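Against the Mixed Cable Box

Most small workshops store cables by volume. A box is available, the cables fit, the lid closes, and the job is considered done. I think this is the wrong measure. A cable box should be judged by retrieval time, and on that count the single deep box does badly.

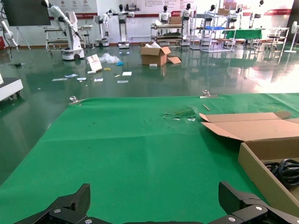
Coiling helps, but only up to a point. A loop that is not tied will open under the weight of the next one, and the plug ends catch first. Dardo Maldonado, who ran stores at Jitaru, kept a log in April: 41 requests for a power lead, and up to six minutes spent on the slow ones. The leads were all in stock. The time went into pulling them apart.

His fix was a second box of the same pattern, placed beside the first on a flat mat. Cables move across one at a time, get a tie, and go down in a single layer.

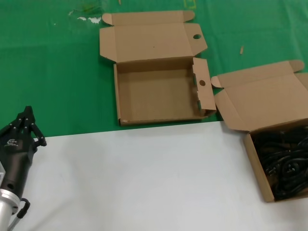
Hipólito Ulloa objects that this doubles the shelf space, and he is right. Folding-lid cardboard is cheap, shelving is not. I would still accept the cost for anything drawn more than once a week – spares can stay in the deep box. Label the front wall, since lids get folded back and the writing ends up facing the wrong way. Plug type goes first on the label, then length.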